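Guidance for members: Setting up a gripper arm and parts tray for computer assembly

Workshop guides > Automation bench > Fixtures

2022-02-04
By Marjan Dehghan, Andotora Shared Workshop

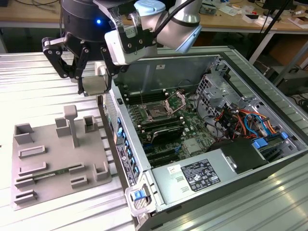 The arm holding a small metal part beside the open computer case, with the printed parts tray to the left.

Purpose of this guide

This guide sets out how members should prepare the automation bench for placing and removing small parts in a desktop computer. It covers the printed parts tray, the positioning of the computer case, the mounting of the gripper and the teaching of the first positions. It applies to members who have completed the Andotora bench induction. Members who have not done so must work with an inducted member present.

The work described was first carried out at the workshop in September by Marjan Kiani, whose tray design is now kept in the shared drawings folder under the name Dernus. Older drawings marked Shirazi should not be used. Their memory slots were found to be too tight and modules had to be pulled out by hand.

Before starting

Confirm that the computer is unplugged from the mains. Press its power button once after unplugging and leave it for several minutes. The power supply unit must not be opened under any circumstances.

Put on the earthed wrist strap kept at the bench and clip it to bare metal on the case. Memory modules and processors should be handled by their edges only.

Check that the emergency stop is within reach of the person holding the controller. One person operates the arm. A second person may be present but should not adjust the tray or the cables while the arm is enabled.

Step 1. Print and check the tray

Print the Dernus tray flat, in grey filament, with no supports under the slot brackets. Allow 30 hours on the larger Vundel printer. The tray should be left on the print bed until fully cool, as early removal has caused the corners to lift.

Remove any stringing from the inside of the holders with a small file. Lay a scrap memory module across a pair of slot brackets. It should drop in under its own weight and lift out without dragging the tray. If it binds, file the bracket and try again. Do not heat the plastic to widen it.

Step 2. Place the case and the tray

Remove the side panel and lay the computer tower on its side on the grooved aluminium table, with the motherboard facing up. Gather any long cables and tuck them away from the processor socket and the memory slots. Cables that spring back should be held with a reusable tie.

Set the tray flat beside the case, on the side nearest the rear ports. The fingers need room to open fully between the two. Fix the tray with the low-profile clamps from the bench drawer. Tape alone is not sufficient and will creep during a long session.

Step 3. Fit the gripper

With the arm disabled, attach the mounting block to the wrist and then the three-finger gripper to the block. Tighten the screws in a cross pattern, a little at a time. Lead the cable back along the arm with enough slack for the wrist to turn in both directions, and secure it so that no loop can catch on the case wall.

Enter the combined weight of the gripper and block in the payload settings. If this is omitted the arm may sag or drift when hand guiding is switched on.

Step 4. Teach the positions

Begin with a single part. Teach a safe height first, well clear of the T-shaped post and the case walls. All sideways travel should take place at this height.

Next, teach the pick position at the tray holder and the place position in the case. Each of these requires an approach point set 37 mm directly above it. Use the lowest speed setting and the lightest grip that will hold the part. Save each point under the name of its holder.

Where the processor socket is to be used, open its retention frame by hand before the arm is enabled. Members must not teach the arm to move the frame.

Step 5. Run the sequence

Run the sequence 6 times without a part, stopping to correct any point that brings the fingers close to the case. Repeat with a scrap part before using a working component. Should a part slip, press stop, disable the arm and recover the part by hand.

After use

Return the arm to its parked position, disable it and switch off the controller. Put loose components back in antistatic bags. Record the session in the bench log, including any change made to the tray or to the saved points.

Andotora Shared Workshop. Questions about this guide should be left at the members' desk. © Andotora 2022. Back to top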